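Samova Workshop Opens Plans for Seok, a Home-Built Outdoor Robot

March 4, 2019

Samova, a shared workshop for hobby builders, today released the full plans and software for Seok, a small wheeled robot that members put together on evenings and weekends. The files are free to download and may be changed and shared by anyone.

Seok was started by member Ga-eun Jang, who built the first frame on her kitchen table before moving the work to Samova. She wanted a machine that could follow a paved route outdoors in poor weather and be repaired with hand tools.
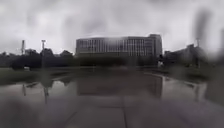
Rain puddles on a paved plaza, with a multi-story building beyond.

The release includes 73 drawings, a wiring chart and a parts list. Most of the parts can be bought at a hardware store or cut on a home saw. The total cost of parts for the current version is $400, down from $1,200 for the first one. Most of the savings came from dropping a bought-in wheel base for one made in the workshop.

"The first version was too heavy and I could not get to the battery without taking the lid, the mast and one wheel off," said Jang. "We moved the battery to a drawer at the back. It is a plain fix, but it changed how often people were willing to work on it."
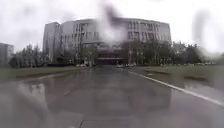

The software, called Kultano, handles steering and route following. It runs on a single small board and was written by four members of the workshop. Water on the lens is still the hardest problem. Drops blur the edges the software looks for, and standing water can give it a second, upside-down copy of a building or a tree. Kultano now gives less weight to the lower part of the view when the ground is shiny. Members say this part of the code needs more work and have marked it that way in the files. 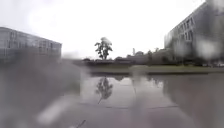 The housing is sealed with a rubber gasket cut from sheet stock. A separate cover for the charging port, named Clorolitz after a misprint on an early label, is included as a printable file — it fits the current version only. Builders with the older lid will need to drill two new holes, and a paper template is provided.

Samova will hold a build course for Seok in May. The course has 30 places and is open to people who are not members. Each person will need a laptop and a basic set of screwdrivers. Soldering irons and saws are available at the workshop.
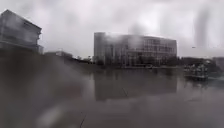
About Samova

Samova is a member-run workshop with benches for wood, metal and electronics. Members pay a monthly fee and may store one project on site. Questions about the Seok plans or the May course can be left at the front desk or sent through the contact form on the workshop's website.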